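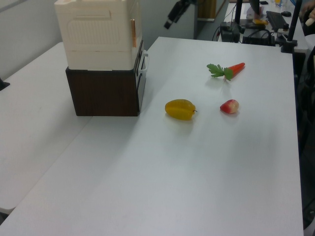
Storage boxes and toy food on one of the white tables.

Workamier supplies toy food, storage boxes and tables to nurseries, infant schools and after-school clubs. The company was set up by Gillespie Purves and Rhona Gourlay, who had both worked in school purchasing and had both spent a good deal of time replacing role-play items one at a time. We sell complete sets, matched to the boxes they are stored in, and we sell every piece in a set separately for as long as the set is listed.

The catalogue has 457 lines at present. Fruit and vegetables make up the largest group. The range covers the usual items for a play shop or home corner, such as the carrot with its green leaves, and a number that are less often found in British sets. The star fruit was added at the request of a school that was teaching fruit by country of origin. It has been reordered steadily and is now part of the standard mixed fruit set.

How items are chosen

Amber De Graaf is responsible for the toy food range. Each new item is compared with the rest of the set on a plain white table, because a white surface shows differences in colour and finish more clearly than a wooden or patterned one. The checks are as follows.

Outline. A child should be able to tell the item from its neighbours by shape before colour is considered. A carrot passes easily. Round red fruits are harder, and we limit the number in any one set.

Attached parts. Leaves and stems are pulled, twisted and bent. Items that shed a part are returned to the maker.

Surface. Items are wiped with the cleaning products our customers say they use, and then looked at again for fading and stickiness. Ridged items such as the star fruit are given longer, as dirt collects in the grooves.

Scale. Pieces in one set should look right next to each other. Small fruits are not enlarged to match the vegetables.

Storage

Storage is treated as part of the set. A box that is too deep means that the contents are tipped out on the floor at every session, and a box that is too small is left with its lid off. Alasdair Crichton tests each set in the box it will be sold with. The set has to go in without being arranged, the lid has to close, and the box has to be stackable when full.

Two types of box are used. Off-white plastic is the standard finish and is the easier one to wipe down. The brown wood-grain finish was introduced for rooms where the storage stays on view during the day. Customers often mix the two, and we are happy to supply them in any combination – the price is worked out per box. We advise putting the heavier box at the bottom and keeping stacks at child height to two.

Tables

The Hedlund table is our own pattern and is made with a white top. Most customers push two together for sorting and shop play. Where a room has an uneven floor, the feet should be adjusted after the tables have been placed side by side and not before. A small step at the join is enough to stop items being slid from one table to the other, and it also makes cleaning slower.

The Emov table is the lower version for younger children. It has the same top and takes the same feet.

Premises and orders

We moved to our present building at Grovport in June 2019. Goods are received, checked and packed on one floor. Finlay Aitken runs the packing area and is the person to contact about short deliveries or damaged boxes. Please keep the packing slip, as it gives the name of the packer and the shelf from which each set was taken.

We supply 638 schools and nurseries. Orders of more than 70 pieces are packed by set, with the contents listed on the outside of each carton. Smaller orders are packed together. Single replacement pieces are sent by ordinary post.

Schools may ask to see a set before ordering. Loan sets go out for one half-term and are cleaned and checked on return. The waiting list is longest after the April stock list is published, and requests for the summer half-term should be made before then.

Comments on items that have worn badly are passed to Amber De Graaf. It helps to know the age of the children and how the item was cleaned.

This website uses cookies to remember your basket and to measure how pages are used. By continuing to browse you agree to our use of cookies. Accept Change settings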